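Moynihan Community Kitchen and Recipe Archive
Progress report to the Predness Fund, for the period ending May
Prepared by Liam Hanrahan, project coordinator

1. Where we are up to

When we applied for this grant we said we would collect, transcribe and index the handwritten recipes of the Moynihan district before they went to the tip with the rest of Nan's kitchen. We said there would be plenty. There are 3035 recipe cards in the collection as of this report, and a startling share of them are for lemon slice.

Of those, 1798 have been transcribed, checked against the original and entered in the index. The remainder are sorted by family and waiting their turn in archive boxes. Our target for the period was 2000, so we are behind, and the reasons are set out in section 3. One of the reasons is handwriting.

2. Transcription and testing

The transcribing group meets in the afternoons and has settled on a house style after a long and at times heated discussion of the word "oleo". We keep the cook's own spelling, add a modern measure in brackets, and leave the commentary in. The commentary is often the best part. One card for boiled fruit cake ends with "do not give this to Joan", and we have left Joan in the index under J.
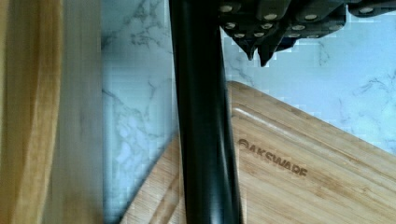 Testing has gone slower than transcribing, as you would expect when the instructions are "flour to stiffen" and "bake till done". We have tested 20 recipes so far. Most worked on the first or second try. The Cesska dumplings, which came to us from three branches of the same family in three incompatible versions, have been made more often than anything else and have yet to please all three branches at one sitting. We have decided to print the lot and let the families take it up between themselves at Christmas.

Each tested recipe gets a short note on what we changed and why. Oven temperatures are the usual trouble. "A slow oven" meant one thing to a woman with a wood stove in the hills and quite another to her daughter in town with a dial.
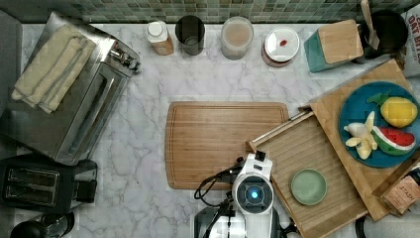 Bench with cutting board, toaster and toaster oven.

3. Delays and difficulties

The scanner was out of action for a good part of the period. The supplier was courteous throughout and sent us the wrong part on two occasions. We borrowed time on the library's machine and have caught up on the backlog of scans, though not on the transcribing that depended on them.

The indexing software, Vimitz, does what we bought it for but sorts "Mrs" as a surname. For several weeks the district's most prolific cook was a person called Mrs. This has been fixed by hand, card by card, and accounts for more hours than I would like to put in a report.

We also underestimated how long a donor visit takes. We had allowed half an hour to collect a box. The box comes with tea, a tour of the garden and the story behind every card in it - and the stories are what we are supposed to be collecting, so I can hardly complain.

4. Budget

Spending is within the approved amount. We are under on travel and over on archive sleeves, having chosen the acid-free ones after seeing what butter does to the other sort. We ask the Fund's approval to move the travel underspend across to supplies. No further money is sought at this stage.

5. Next period

We plan to finish transcribing the hill families' boxes, begin on the church hall collection, and test the preserves while there is fruit to do it with. A draft of the printed selection will come to you with the next report, lemon slice strictly rationed.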